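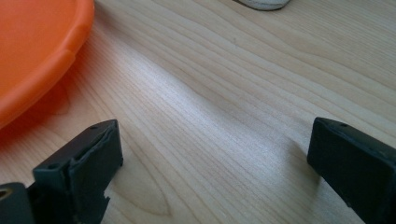

BROMVILLE, Sunday, June 3, 2018 — Berwood today released the first full edition of its Good Practice Guide for Hand-Held Gripper Work, a free set of rules for people who teach robots everyday tasks by doing those tasks themselves with a gripper in hand. The guide runs 48 pages, is written in plain language, and can be used by any lab, school or workshop starting right away.

Hand-held grippers have made it far easier to record how a person picks up a cup, clears a plate or folds a cloth. Until now, though, every group has set its own habits for how the tool is held, how the table is set up and how a finished recording is labeled. Two groups could record the same chore on the same kind of table and find that their work didn't match at all.

"We kept getting questions that sounded tiny and were really very big," said Jucélia Figueiredo, who led the writing of the guide. "Where do the fingers start? Do I open them all the way first? What do I write down if the plate slides? People care about doing this well, and they were hungry for a shared answer. I'm thrilled that we can finally hand them one!"

The guide contains 37 rules, split between setup, recording, labeling and care of the tool. Many of them will look familiar to anyone who has spent a day at the table. Among the rules in the new edition:

Rule 4. Start every recording with the fingers open and clear of all objects. Hold that position for two full seconds before moving.

Rule 9. Check finger pads and fasteners before each session and after any drop. A loose pad ends the session until it is tightened and checked again.

Rule 12. Note the tabletop surface in the session log. Strong grain, gloss and reflected light all count as surface conditions and should be written down.

Rule 15. Objects that sit partly outside the camera's view at the start are allowed, but must be listed by name.

Rule 22. Keep failed attempts. Mark them as failed, say in a few words what went wrong, and store them with the rest.

Rule 31. No one records for more than 40 minutes without a break.

Rule 12 drew more comments than any other during the trial period. Early drafts asked for plain, matte tabletops only. Operators pushed back, pointing out that kitchens and dining rooms are full of shiny wood and patterned cloth, and that a robot trained only on plain gray surfaces would have a hard time in any of them. The final wording lets people work on the tables they have, as long as the log says what those tables are like.

Rule 22 was nearly as lively. Several trial sites had been deleting bad takes at the end of each day to save space. The guide now asks them to stop, and gives a short list of labels (slipped, missed, bumped, wrong object, stopped early) so that sorting them later takes minutes.

The trial began in March with teams at Colidside and Boström. Between them, operators sent in 356 written comments on the draft, and 172 of those led to a change in the text. Some were as small as swapping one word. Others rewrote whole sections, including the part on left-handed operators, which the first draft had left out completely.

"That one was mine," said Nayara Barbosa, lead operator at Colidside. "I'm left-handed, and the draft told me to stand in a spot where my own elbow blocked the light. I wrote in, they called me the next morning, and we fixed it over the phone. After that my whole team started sending comments. It was such a good feeling to see our words come back in the next version."

Barbosa's team also tested the one-page checklist that comes with the guide. It is made to be taped to the wall next to the table and covers the steps for opening and closing a session. Her operators asked for bigger type and a blank space at the bottom for house rules, and both are in the released version.

The guide is a voluntary standard. It doesn't replace a site's own safety rules, and it doesn't cover powered arms, mobile robots or shared work areas where people and machines move at the same time. Where a site rule is stricter, the site rule comes first. Groups that want to say they follow the guide are asked to name the edition they used and to list any rules they left out, with a short reason for each.

Berwood will keep taking comments on the first edition. Each one gets a written reply, and all comments and replies will be posted together so that readers can see how a rule came to be worded the way it is. Work has already started on a supplement for two-handed tasks — jars, lids, bags and the like — and operators with experience in that area are warmly invited to join in.

Printed copies of the guide and checklist are available from the Berwood office in Bromville. Schools and public workshops may copy both freely for their own use.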